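Bemton Neighborhood Association
Minutes, July 2020

Called to order late, sound problems on the call. Keir Moncrieff chairing. May minutes approved, no changes.

Parking on Hepburn Street
Still bad. Delivery trucks double parked by the bakery most mornings. City says restriping is possible but wants a petition with 25 signatures. We have 3. Sheet to go up at the library door — also by email.

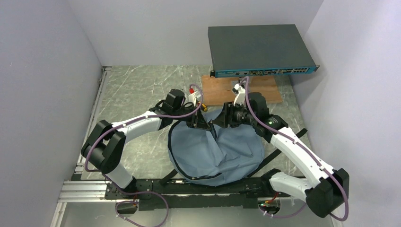 Page last changed: July 20, by web editor

Playground fence
Quote from Tradus came in at $610, gate included. Second quote from Prondonik not recieved yet. Agreed to wait until next meeting then go with Tradus if nothing comes. Old gate latch to be saved if it still works.

Block party
Off for this year. Deposit on the tent — Keir to ask for it back. Some talk of a porch music evening instead, people staying on there own steps. No decision.

Book swap
Going ahead outdoors, tables spaced out. Paperbacks and kids books most wanted. No encyclopedias please. Budget $200 for tables and signs, voted, passed.

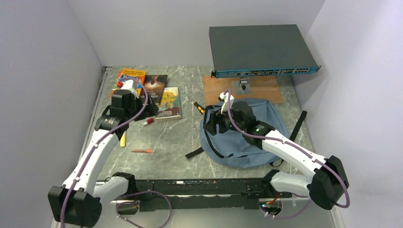
Moncrieff asked whether leftover books could go to the senior building on Hepburn this time, as last year they sat in a garage all winter. Agreed, he will call the front desk.

Other
Streetlight out at the corner, reported again. Leaf bags — hold till fall.

Adjourned. Next meeting by phone, number to follow.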